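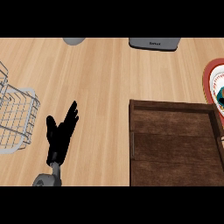 Hamdia Alemayehu asks whether a solid wood top needs oil on the underside as well as on the face, given that the underside is never wiped, spilled on or looked at. Her own top has been oiled on the face only, twice a year, and now rocks a straight edge laid across it.

Yes, it does. The question comes up often enough for a full answer, and the workshop at Cikulow has now finished going through its repair cards, so there is something to base it on.

Wood takes up and gives off water vapour until it is in balance with the air around it. As it does so it swells and shrinks, hardly at all along the grain but a good deal across it. A wide top made of boards glued edge to edge will therefore change in width over the year while its length stays nearly the same. This movement can't be stopped by any finish. Oil, wax and varnish only slow the rate at which vapour goes in and out.

Trouble starts when the two faces move at different rates. If the upper face is well sealed and the lower face is bare, the lower face responds first. In a dry, heated room it loses moisture and shrinks ahead of the upper face, and the top crowns in the middle. In a damp spell the lower face swells first and the top dishes. A top that has been oiled on one side for years will usually show some of this, and the thinner it is the sooner it shows.

The cards cover 158 tops brought in with a complaint of cupping, open joints or splits at the ends. Yeshi Dinsa sorted them by fault and by finish. Cupping was mostly found in tops with an untreated underside. Open joints were mostly found in tops where the fixings allowed no movement. The two causes are separate and should be checked separately, as a top can suffer from both.

Fixings

A top over 400 mm wide should not be screwed tightly to its frame through round holes. The screws hold the width fixed at each side and the wood between them has to give somewhere, usually at the weakest glue line. Use slotted holes with the slot running across the grain, or wooden buttons in a groove. Screws in slots are done up until the washer stops turning freely and then left alone. One fixed screw in the middle of each end rail is acceptable and keeps the top centred.

Metal angle plates with round holes on both legs were found under a large share of the split tops. The plates themselves are sound. Lengthening the holes with a round file takes a few minutes each.

Moisture content

Boards bought from the Ploltitz yard are sold at about 13 per cent moisture content. That is suitable for an unheated shed and too wet for a living room. Stack them indoors on sticks, with weight on top, and take readings weekly until two in a row agree. Hagos Tamiru uses the Hakim pin meter and pushes the pins in along the grain, on a freshly planed patch away from the ends. End readings run low and should be ignored. The meter also needs to be set to the correct group of timber, a step which is missing from the folded card in the case and will be found on the inside of the lid.

Do not glue up boards that differ noticeably from one another, even if the average looks right. The wetter boards will go on shrinking after the joint has set, and steps will form at the glue lines.
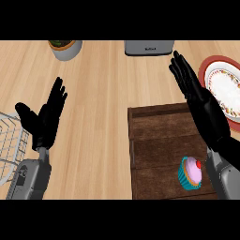
Tabletop with light boards in honey and pale beige, grain running front to back.

Order of work for oiling

Take the top off the frame. Oiling the underside in place, lying on one's back, leads to missed strips along the rails, and these strips are enough to cause uneven movement. Sand both faces to the same grit. A face that has been sanded finer takes up less oil, so it is worth keeping the treatment equal even where it won't be seen.

Put the first coat on the underside, wipe off the surplus, turn the top on to clean battens and coat the upper face and edges on the same day. End grain gets extra oil for as long as it keeps drinking it. Three thin coats of Prumisero are normal for bare wood. Later on, one coat a year on the face is enough for a dining table, with the underside done every second or third time. Rags must be laid out flat outdoors or soaked in water before they go in the bin, as oily cloth left in a heap can heat up and catch fire.

A top that has already cupped should not be planed flat at once. Oil the bare side, stand the top on edge with air on both faces and wait for a month or more. Many will come back most of the way without further work. Adanech Tekleab flattened one in July without waiting, and it had to be done again after it moved the other way.

Very long tops need no special treatment on account of length. The 3,000 mm bench top in the workshop has the same slots as the short ones. Width governs the size of the slot.

Hamdia's top should come off its frame and be oiled underneath before anything else is tried. The slots can be checked while it is off.

Battens, sticks and the meter can be borrowed from the Cikulow workshop. Ask for Abenezer Teshome, who keeps the loan book. The next bench evening is Tue 25 August, and tops should be brought in without their frames.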